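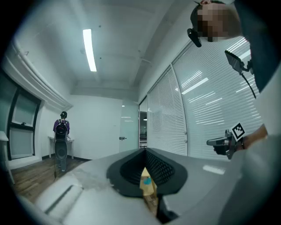
Gloss is the property of a surface that makes it look shiny when light falls on it. It depends mainly on how much of the light is reflected in one direction, as from a mirror, and how much is scattered in all directions. A surface with high gloss shows the shapes of lamps, windows and nearby objects, while a matte surface spreads the light so that no clear image forms. The difference is easy to see on manufactured goods kept indoors, such as a light gray housing on which a ceiling light shows as a bright rectangle to the right, while the matte part of the top carries only whitish smudges. Gloss is treated as part of the appearance of an object together with color, texture and transparency, and it is specified and tested in the paint, paper, plastics, flooring and furniture trades.

Physical basis

When light meets a surface, part of it is reflected at the outer boundary and part enters the material. The light reflected at the boundary of a very smooth surface leaves at the same angle at which it arrived. This is called specular reflection, and it is what the eye reads as shine. Light that enters the material may be absorbed, pass through, or be scattered by pigments and fibers and come out again in many directions. This second kind is called diffuse reflection and carries most of the color of a painted or dyed object.

In plastics, paints and other nonmetals, the specular part usually keeps the color of the lamp. A red painted door therefore shows a white highlight under a white lamp. Metals behave differently. Their reflected light is often tinted by the metal itself, so the highlights on copper and gold are reddish or yellow.

Roughness has the strongest effect on gloss in most everyday materials. If the bumps and hollows in a surface are very small compared with the wavelength of light, the surface acts as a mirror. As they become larger, the reflected light spreads into a wider cone and the image of the lamp grows dull and soft at the edges. The refractive index of the material also matters. A material with a higher index reflects more light at its boundary, and two coatings of equal smoothness can differ in gloss for this reason.

The viewing angle has an effect as well. Nearly all surfaces look glossier when seen at a low, grazing angle. A sheet of plain writing paper held level with the eye toward a window will often show a faint sheen that cannot be seen from above.

Types of gloss

People judge shine by several different cues, and writers on the subject separate them. Specular gloss is the brightness of the mirror reflection. Contrast gloss is the difference between the highlight and the area beside it, and explains why a black surface may look shinier than a white one with the same coating. Distinctness of image describes how sharply the edges of a reflected object appear. Haze is a milky glow close to the highlight. Sheen is shine that appears at grazing angles on a surface that otherwise looks matte. Surface uniformity covers visible defects such as brush marks and the fine waviness known as orange peel.

These properties do not always rise and fall together. A car body with orange peel may have a very bright highlight while the reflection of a lamp post in it looks wavy. A polished stone floor may reflect a sharp image with little brightness.

Measurement

Specular gloss is measured with a gloss meter. The instrument sends a beam of light onto the surface at a fixed angle and records how much of it is reflected at the matching angle on the other side. The result is given in gloss units on a scale set by a polished black glass standard of known refractive index. The scale is not a percentage of the light received, and bare metals can give readings far above those of any paint.

Three angles are in common use for paints and plastics. An angle of 60 degrees, counted from a line at right angles to the surface, serves for most samples. An angle of 20 degrees gives better separation between samples of high gloss, and 85 degrees is used for those of low gloss. Readings made at different angles cannot be compared directly, so a report should always state the angle.

The surface must be flat, clean and dry. On curved parts the beam is thrown off to one side and the reading is too low, and makers of small molded items often test a flat plaque of the same material in place of the part. Gloss can also differ with direction on brushed metal or wood with a strong grain. Samples of this kind are measured along the grain and again across it.

Visual comparison remains common. The inspector holds the sample next to a set of reference panels under a fixed lamp. Wanting Fang's handbook for finishing shops, Reading a Surface, recommends comparing the reflected edge of a ruler or window bar in both samples and warns against judging by brightness alone. Fang also advises that the panels be kept in closed sleeves, as handled cards slowly change their own gloss.

Control of gloss in coatings

The gloss of a paint is set largely by the ratio of pigment to binder. With plenty of binder, the dried film closes over the pigment particles and forms a smooth skin. With more pigment and less binder, particles stand out at the surface and the film becomes matte. Makers also add matting agents, most often fine silica or wax. These collect at the surface or roughen it as the film shrinks.

Trade names for gloss levels include flat, eggshell, satin, semigloss and high gloss. They have no single agreed meaning, and the satin of one maker may match the semigloss of another. Painters who need to match an existing wall usually ask for the gloss value and the angle, or make a trial patch.

Application affects the result. Thin coats over a porous base may sink and dry patchy, a fault called flashing. Cold or damp air during drying can leave a cloudy film known as blushing. Insufficient stirring is a frequent cause of uneven gloss in matte varnishes, in which the matting agent settles to the bottom of the can.

Plastics, paper and textiles

A molded plastic part takes its gloss from the mold. A polished steel mold gives a shiny part and an etched or blasted one gives a matte part, and both finishes may be present in a single mold. Temperature, pressure and the flow of the melt alter how closely the plastic copies the steel. Dull streaks near the entry point of the melt are a common defect.

Paper is made glossy by coating it with fine clay or chalk and pressing it between rollers, a process called calendering. Glossy paper gives deep blacks and strong color in printed photographs. Uncoated paper is often preferred for long texts. In cloth, shine depends on the fiber and the weave. Satin weaves leave long threads lying on the surface, and these reflect light together in one direction.

Change with use

Gloss rarely stays constant. Washing, rubbing and grit leave fine scratches that scatter light, and high-gloss surfaces become duller over time. Matte surfaces tend to change the other way. Repeated rubbing flattens the high points, and shiny patches form around door handles, on keyboard keys and at the elbows of jackets. This is called burnishing or polishing up.

Outdoor coatings also lose gloss through sunlight and moisture, which break down the binder. In advanced cases loose pigment comes off on the hand, a condition known as chalking. Gloss retention after a stated period of exposure is a usual item in the specification of outdoor paints.

Skin oils, cleaning residue and dust change the look of a surface without altering the material. On a matte surface, oil fills the hollows and leaves a mark that is shinier than its surroundings. Dried residue and powder generally look paler than a dark or gray base. Most such marks can be removed with a damp cloth and mild soap, though abrasive creams will leave a matte surface permanently uneven.

Glare

Strong mirror reflections from desks, floors and screens can make it hard to see detail, an effect called reflected glare or veiling reflection. It may be reduced by moving the lamp or the reader, by using shades and diffusers, or by choosing a matte finish. Jae-hoon Joo's survey of reading rooms at Hallholm and Standden found more complaints about varnished tabletops than about any of the lamps. At Standden the tables were later refinished in satin varnish and the ceiling fittings were left in place.

Matte screens reduce mirror reflections by roughening the outer layer, at the cost of some sharpness and of paler blacks in a bright room. Antireflection coatings work in another way, using thin layers in which the reflected waves partly cancel each other.

See also

Albedo
Burnishing
Diffuse reflection
Luster (mineralogy)
Patina
Varnish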